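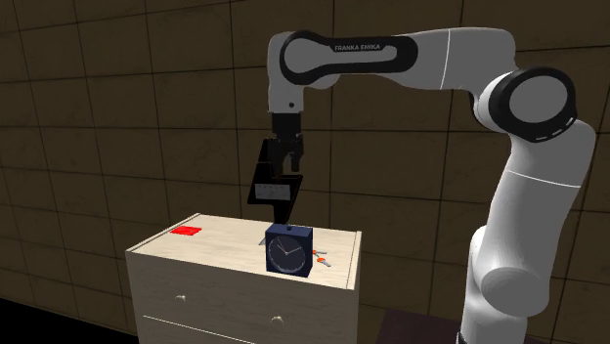 How much gap should be left around an inset wooden drawer front?
Leave 2 mm on each side and at the top, and 3 mm at the bottom. If the fronts are solid wood and taller than 100 mm, add another 1 mm to the top gap to allow for seasonal movement.

Adjusting drawer fronts on side-mounted slides

The procedure applies to cabinets with separate fronts screwed to a drawer box, running on ball-bearing side slides. Undermount slides with clip-on locking devices are adjusted at the clip and are covered on a different page. The measurements were worked out on the Stanlow three-drawer pattern, but any cabinet of similar build can be set the same way.

Tools and materials

Screwdriver, No. 2 Phillips
Combination square
Steel rule with metric markings
Plastic shims, 1 mm and 2 mm
Two small clamps with padded jaws
Masking tape
Drill with a 5 mm bit
Pan-head screws, 16 mm, with washers

Step 1: Check the cabinet

Measure both diagonals of the front opening. They should agree within 1 mm. If they differ by more, place shims under the low corner of the base and measure again. Do not correct an out-of-square cabinet by tilting the fronts. The gaps will look even when the drawers are closed, but the slides will bind at full extension.

Step 2: Check the slides

Remove all drawers. Each pair of slides must be level front to back and set back the same distance from the front edge of the cabinet. Lay the square against the edge and read the setback on the left and right members. Most slides, including the Trallus 42 series, have one vertical slot and one horizontal slot near the front. Loosen the screw in the slot, move the member, and retighten. Fit the fixed screw in the round hole only after the drawer has been run in and out several times.

Step 3: Loosen the fronts

Refit the boxes. Working from inside each box, back out the mounting screws half a turn. The front should move under hand pressure but not drop. If the holes in the box are a tight fit on the screws, remove the front and open them to 5 mm. This gives enough play for most corrections. Use washers under the heads, or the screws will pull into the enlarged holes.

Step 4: Set the bottom front

Start with the bottom drawer. Put one 1 mm and one 2 mm shim under the front at each end, and a 2 mm shim at each side. Clamp the front to the box and tighten the lower screws first. Open the drawer slowly and tighten the upper ones.

Step 5: Work upward

Set the next front on 2 mm shims resting on the one below. Repeat to the top. Any error left over collects in the top gap – measure it before tightening the last drawer, and divide the difference among the gaps if it is more than 1 mm.

Step 6: Fit the handles

Tape the front before drilling to limit splintering. Handles with fixing screws that pass through both the front and the box will lock the position permanently, so drill for them last.

Faults

Front rubs on one side only: check slide setback before moving the front.
Front leans out at the top: the box is not square, or the upper screws are loose.
Gap changes between winter and summer: normal in solid wood. Recheck in November, after the heating has been on for a few weeks, and leave the setting alone unless a front touches its neighbor.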